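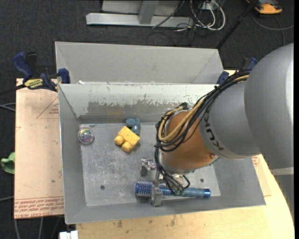
Parallel-jaw grippers are usually compared on stroke, force and repeatability, figures that can be read off a data sheet before anything is bolted to a flange. At Flindomwood, a contract automation shop that builds mixed-item picking cells for small warehouses, Renata Krawczyk's team wanted a comparison on awkward objects in a confined space. The test bins are grey sheet metal, placed one behind the other on a wooden tabletop, and the front one holds the sort of stock that makes a data sheet less useful: a round hairbrush with a translucent handle, a yellow block-shaped toy with knobs, a clear ball with an iridescent sheen. The arm is a KUKA, the tool is a two-finger metallic gripper, and the brush lies along the front of the floor where the wall limits the approach.

Two candidates went through the full trial. The first, the Jernitau, is an electric parallel gripper with 85 mm of stroke and a control box that speaks Modbus over a serial line. The second, the Szewczyk, closes through 71 mm, weighs less, and offers current readback at a faster rate. Both were fitted with flat pads for the baseline runs. A third unit was withdrawn in March when its supplier could not provide a replacement adapter plate.

Krawczyk set the protocol. Each gripper made 546 pick attempts from the front bin to the rear bin, using 13 objects presented in random order and orientation. That gave 42 attempts per object per gripper. A pick counted only if the object was lifted clear, carried across the dividing walls and released inside the second bin without a regrasp. Objects that came to rest against a wall were left there.

"People tidy the bin," she says. "They nudge the ball off the wall between runs and then report a success rate that belongs to a tidier bin."

The wall cases accounted for most of the difference between the two units. With 85 mm of stroke, the Jernitau could span any object in the set across its widest graspable section. The cost is body width. Fully open, the outer face of each finger sits well outside the object, and the outer finger needs somewhere to go. For an object lying parallel to a wall and close to it, the planner had to tilt the wrist or find a grasp across the long axis. Tilting brought the gripper housing toward the bin rim. Grasping across the long axis was seldom possible.

The Szewczyk, with the shorter stroke and thinner fingers, reached more of those positions at a vertical approach. It failed more often in the open centre of the bin, where larger objects left only a few millimetres of clearance on each side and a small pose error put a fingertip on top of the object. Dilani Thambiah, who maintains the perception side, logged these as contact faults and separated them from slips. Her position is that a gripper should not be blamed for a bad pose, although she concedes that a wider gripper tolerates one.

Cylindrical objects were the second source of separation. A round brush head gives a flat pad very little to work with. The bristles compress, the pad meets the core late, and the force reading climbs in a slow ramp where a rigid object would give a step. The Jernitau's built-in object detection looks for the step. On bristles it frequently reported that the fingers had closed on nothing while holding the object perfectly well, and the cell then opened the fingers to retry. Szymon Ostrowski, the controls engineer, disabled the built-in flag and wrote his own check from finger position and motor current. After that change the brush was among the more reliable items for both units, provided the grasp was planned on the handle.

Handle grasps brought a different problem. Translucent plastic returns poor depth data, and the clear ball returns worse. Thambiah tried two camera positions before the grippers were scored, one directly overhead and one set off to the side. The overhead mount gave better coverage of the bin floor and was blocked by the arm for longer. The side mount saw past the wrist but lost whatever lay against the near wall. The scored runs used the overhead mount with the arm parked clear during each capture, which lengthened the cycle. She estimates depth on clear items by fitting to the colour image and ignoring the depth channel inside the mask.

Cable routing was not on the original list of criteria. It was added by Oliwia Głowacki, who runs the mechanical bench and had grown tired of stopping trials. Deep picks need wrist rotation close to the bin walls, and a cable loop with too little slack pulls at the connector while one with too much swings into the pick zone. The Jernitau has a side-exit connector that points outward at the worst wrist angles. The Szewczyk exits at the top, close to the flange, and needed fewer changes to the bundle. Neither manufacturer specifies a minimum bend radius for the supplied lead.

Głowacki's other note concerns bin wear. Repeated contact had scraped the light coating on the rear inner wall of the front bin back to a darker grey, and the scuffed floor changes how the background subtracts. The reference capture of the empty bin is now retaken at the start of each session.

Controller integration took longer than the picking. The Jernitau's serial interface was simple to bring up and slow to poll. The Szewczyk required a fieldbus module and a vendor description file that had to be corrected by hand, after which it ran inside the controller's own cycle. Ostrowski considers the second arrangement worth the extra days on any cell that uses force feedback. On cells that only open and close, he would take the serial line.

Flindomwood has not declared a winner. The client for the first cell, Mirnonska, ships mostly boxed goods with a minority of loose household items, and Krawczyk has specified the Jernitau there for its stroke. Danuta Adamczyk, who handles the client's acceptance testing, has asked for the wall cases to be reported separately from the overall pick rate. A second cell, handling smaller items in deeper bins, will start with the Szewczyk and narrower pads. Acceptance runs on the Mirnonska cell begin on November 3, 2025, using the same 13 objects and a set of the client's own stock.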